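The Small Rules Are the Ones I Miss

Filed under: Opinion, Benches and Standards

I have been reading draft rules for household robots for a good part of my working life now, first on the testing side at Irkbridge and lately as the person who gets handed the thick binder and asked to say something useful by August. I like this work more than I probably should. There is a real pleasure in a well-written clause, the kind that tells a tired person at four in the afternoon what to do next and leaves no room for an argument in the hallway. So please take what follows as the grumbling of somebody who is fond of the whole business and would like it to go better.

The latest Fumutlow draft runs to 427 clauses. I read every one of them, some with a pencil and some with a sandwich, and when I was done I went back and marked the ones that deal with what happens when a gripper closes on a thing that belongs in a person's home. There were 23. The rest covers emergency stops, labeling, battery storage, who signs what, how far a person should stand from a moving arm, and the proper wording for a proper warning. All of that matters a great deal and I would not cut much of it. But I came away with the feeling you get from a cookbook that spends ten chapters on kitchen safety and then says, of the cake, bake until done.

My own view, which I have bored a lot of people with over lunch, is that handling rules should be written around the object first and the machine second. We do it the other way around out of habit. The old industrial rules grew up in places where the part was always the same part, sitting in the same spot, and if you knew your machine you knew nearly everything. A bedroom is nothing like that. You have hard things sitting on soft things, and plain things on busy patterns, and something heavy next to something a person would be heartbroken to lose.

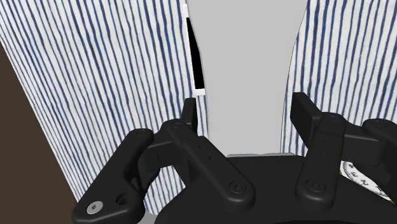 Take contact, for a start. The draft says a gripper shall hold an object "securely and without damage," and I have no quarrel with the sentiment, only I don't know how I would test it. Securely for how long, and while doing what? If a shape is narrow at the bottom and wide at the top, then fingers on either side of the narrow part may have hold of it very nicely and still leave most of the thing above them, wanting to tip. A vase is like that, and so are plenty of lamps. I would like a rule that makes the team write down, before the trial, where on the object they mean to make contact and why that spot was chosen. It's one line on a form! We tried it at Irkbridge for a season and the forms got better almost at once, mostly from people noticing that they hadn't decided.

I'd also like the rule to ask for the point of release. Everyone records the grasp, because the grasp is exciting, and then the letting go gets a checkmark. My experience is that a good many scratches and chips come from the letting go.

Then there is simulation, where I know I have friends who will disagree with me, and they are welcome to write in. I think simulated trials are a wonderful thing. They cost very little, you can run them overnight, and a dish dropped in a simulator doesn't have to be swept up. The Elldale people do 100 simulated runs of a task before they will let an arm near the real one, and I have come to think that is a sensible habit and would be glad to see it copied. What bothers me is how loosely the results travel. Somebody writes "passed" in a report, the report gets summarized, the summary gets put on a slide, and by the third telling nobody in the room could say whether a real plate was ever involved. The fix is dull. Every result should carry the word simulated or the word physical right next to it, in the same size type, all the way up the chain. Arain does this already in its quarterly reports, and it makes them a little ugly and a great deal easier to trust.

And while I'm on simulators, please let us have some clutter. I have sat through far too many demonstrations with one cube on one gray table. The draft permits this, and even seems to encourage it, with its talk of a "clear and uniform work surface." I understand the reason, because a clear surface makes the numbers easy to compare. It also makes them hard to care about. People put things down wherever they happen to be standing.

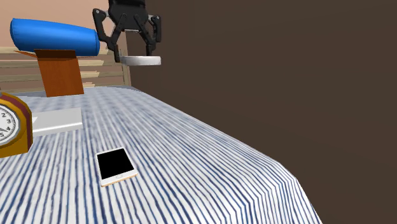 A bed is a good place to think about all this, and I wish the draft mentioned beds even once. It's wide, it's soft, and a phone or a clock left on the blanket is as ordinary a sight as you could ask for. Yet the draft's clause on neighboring objects only speaks of "items on the same rigid plane." A blanket is not a rigid plane, as anyone who has set a cup of coffee on one can tell you. So what does a team owe to the phone while the arm is busy with a plate? I would say they owe it a path that was planned with the phone in mind, even when the arm is traveling well above it, on the simple ground that things that are held up can come down. Put the neighbors on the form, by name. If there's a clock, write clock.

I will admit there is a cost. Every line on a form is a line somebody has to fill in, and I have watched good standards die under the weight of their own paperwork — the binder goes up on the shelf and everyone goes back to doing what they did before. When I circulated my first list of suggestions it ran to 30 items, and a colleague sent it back with most of them crossed out in green ink and a kind note. She was right about nearly all of them. I have kept the contact point, the release, the neighbors, and the word simulated or physical, and I could live with losing any of the others.

There is one more objection I hear often enough that I should answer it. People say that practice moves too fast for rules at this level of detail, and that anything we write about fingers and plates will be out of date before the ink dries. I have some sympathy. But look at what I'm asking for. None of it depends on how many fingers the hand has or what sort of software is driving it. A cook from a hundred years ago would understand the question "where are you going to hold it?" and so, I expect, will whoever is running these benches long after I've turned in my badge.

The Fumutlow draft is open for comments through the end of August, and I would encourage anybody who works at a bench to send one in, even a short one. Mine went off this morning. It's longer than it needed to be, as you will have guessed, and it spends nearly two pages on blankets.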